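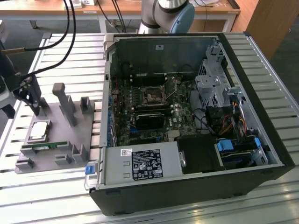 2023-08-17
By the Trurnent Reuse Group

3.2 What people keep

I went in thinking folks hold on to old computers for the files. Nope! Of the 211 households we surveyed in Bonden, 80 told us they just didn't know where to take one, and plenty more said the drop-off closes before they get home from work. Figure 3 is a desktop tower with the side panel off and the CPU socket empty. We ran the same questions again in February (same streets, shorter form) and I'll get to those answers in 3.3.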